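4. What happens to the bag once the shopping is out

I came to this part of the study sideways. The plan, as set out in Section 2, was to look at groceries: where they land when they come in the door, how long they sit there, who finally moves the tins. The bag was just the thing the groceries came in. But when I read back through the diaries from the first round of visits in Skomora, people kept telling me about the bag. They told me about it when I'd asked about onions. One woman gave me half a page on the onions and two and a half pages on the bags behind her pantry door, and she'd underlined parts of it. So this section is about bags, and a bit about baskets, and I'm happy it got in.

By bag I mean the soft cloth kind with two straps, the kind you get at a market or a library sale and then own forever. I leave out paper bags, which get used once or twice and go in the recycling, and I leave out anything with a zip. Fifteen households took part (the same ones as in Section 3), nine in Skomora and six out at Trulbridge, and between them they had 183 cloth bags on the day of the first visit. That number includes bags found inside other bags. I went back and forth on whether a bag that's only there to hold bags should be in the total, and in the end I put it in, as the owners all did when I asked them.

4.1 Diaries and how I read them

Each household kept a diary for the month of March. It was a school exercise book with a pencil on a string, left wherever the shopping usually got unpacked, and I asked whoever did the unpacking to jot down what they did with each bag afterwards. I didn't ask for reasons. I got reasons anyway, plenty of them, and they're the best part of the material.

All up there were 713 entries I could use. Another handful were shopping lists, one was a phone number, and one was a fairly good drawing of a dog. I read the entries through twice and sorted them by where the bag ended up. Kittipong Hemmin then sorted them again without looking at my piles, and where we disagreed we sat down with the books and argued it out over lunch. Most of our arguments were over the word "away." People write "put bag away" and mean the floor of the hall closet, or the back of a chair, or the front seat of the car. I'd been reading "away" as "in its proper place" and Kittipong had been reading it as "out of the kitchen," and his reading fitted the diaries better than mine did. We used his.

4.2 Folders, stuffers and hangers

I'll use three rough names for what people do, with the warning that hardly anyone does only one of them.

Folders fold. They lay the bag on a flat surface, tuck the straps in, and bring it down to something about the size of a paperback. Five households folded more often than anything else. They tended to have a drawer for it, and the drawer tended to be shallow, so I can't say whether the folding came first or the drawer did. Two of them used what they called the Selliditz fold, which they'd picked up from a leaflet handed out at the hardware store. You fold the bag in thirds the long way, roll it from the bottom, and wind a strap around the roll. I've tried it many times and my roll comes undone in the drawer. Theirs didn't, and I did check!

Stuffers push the bag into something: another bag, a basket, the gap beside the fridge. It's the quickest way by a long stretch, and it's what everyone in the study did when they were tired or had a kid on one hip. Seven households were mostly stuffers. I expected them to be a little sheepish, and a couple were, but most of them liked their system and defended it well. "I can see what I've got," one man in Trulbridge wrote. "My sister folds hers and she has no idea what she's got."

Hangers use a hook. There were three households of them and they had the fewest bags by far. A hook fills up. After four or five bags the straps start sliding off over the ones underneath, and at that point a hanger gives some away or becomes a stuffer for a few weeks.

The thing I hadn't thought about at all is the straps. In the diaries it's the straps that cause the trouble. The body of a cloth bag will go more or less where you push it, but the straps catch on drawer runners and door handles and each other. People talk about pulling out one bag and getting three. Several entries describe someone holding the tangle up in the air and shaking it, which in my own kitchen is how I broke a mug, so I have some fellow feeling there.

Prints matter as well. A bag with a picture on it is known by its picture, even in a heap. People wrote "the bird one" or "the blue fish one" and everybody in the house knew which bag that was. Plain bags had no names and were lent out without a second thought. When I asked people to choose a bag they'd be sorry to lose, they nearly always chose a printed one, and they could generally say where it had come from. I don't have enough to say how far that goes, but I'd love to see somebody follow it up with children's bags, where the picture must do even more work.

4.3 The basket beside it

Ten of the households kept their bags in or near a basket. I don't mean they'd bought it for that. The basket had usually been for something else (bread, mail, mittens in one case) and the bags had moved in. Once they're in, they're hard to shift. One Skomora family bought a new basket for the bread and let the bags keep the old one.

A basket works nicely for stuffers as it has stiff sides and no lid. You can push a bag in with one hand and walk off. A rectangular one sits flush against a wall or on a shelf, and cut-out handle openings in the ends mean there's nothing sticking up for a strap to loop over. With an openwork weave you can see in from the side a bit, too, and that seemed to count for something with people who'd told me they liked to see what they had. Hoop handles were the opposite. The two households with hoop-handled baskets both reported the straps getting wound around the handle, and one of them had taken to carrying the whole lot out to the car, basket and all, and sorting it out at the other end.

For working through the diary entries by hand I kept to one bag and one basket, so that I'd be handling the same cloth and the same straps each time. The bag is white, with two things printed on it, some dark script lettering and a patch in soft teal, beige and grey. The basket is dark brown, woven and rectangular, with cut-out openings on its short ends and a lattice weave. Both are in Figure 4, on the white board on the wooden table, the bag in the state most of the stuffers' entries would call normal. I'd taken the words "scrunched" and "in a ball" from the diaries to mean much the same thing, and having a bag in front of me changed my mind about that. A balled bag has its straps inside somewhere. A scrunched one has gone into folds and twists wherever it likes, and a strap can be lying off to one side, ready to catch on whatever's next to it. I went back and split the two in the coding. It moved a fair number of entries, mostly out of the stuffers' pile and into one I'd been calling "left."
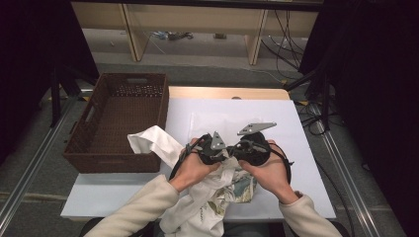

"Left" deserves a word of its own. I'd treated it as the pile for bags that hadn't been dealt with yet, a sort of waiting room, and I think I was being unfair to it. In the Trulbridge diaries especially, a bag gets left on the table beside the basket on purpose. It's going out again that afternoon, or it's promised to a neighbour, or there's something small still in the bottom of it and the person wants to remember that there is. One entry just reads, "left it out so I'd be annoyed by it." By my reading, that's a tidy person using a messy bag as a note to herself, and it worked, too — the next line in the book says the library books went back.

The trouble comes when there's more than one bag left. A single bag on a table is a reminder. With three, people stop seeing them, and by the end of the week they've been joined by the mail and a hat. Every household but one mentions some version of this. The usual fix was a big clear-up when company was coming, when everything soft went into the basket in one go, folders and stuffers alike. I like those entries very much. The handwriting gets faster.

4.4 Some limits

A month is short, and March is a slow time for markets in this part of the world, so the diaries will be missing the bags that only come out in summer. People who agree to keep a bag diary may be fonder of their bags than most. I also handed out a bag with each exercise book as a thank-you, from Saithong in Skomora, and only afterwards did it occur to me that I was adding to the pile I'd come to look at. I've kept those gift bags out of the 183, but I can't keep them out of the diaries, where four households mention them by name and one has already given hers away.

I'd also be careful about reading the folders as the tidy ones. Looking back at the room notes from Section 3, the two households with the clearest counters were a stuffer and a hanger, and the neatest rolled bags in the whole study came from a kitchen where I had to move a bicycle wheel to sit down. What people do with a bag seems to have more to do with the drawer, hook or basket nearest to where they unpack, and I take that up in the next section along with the onions.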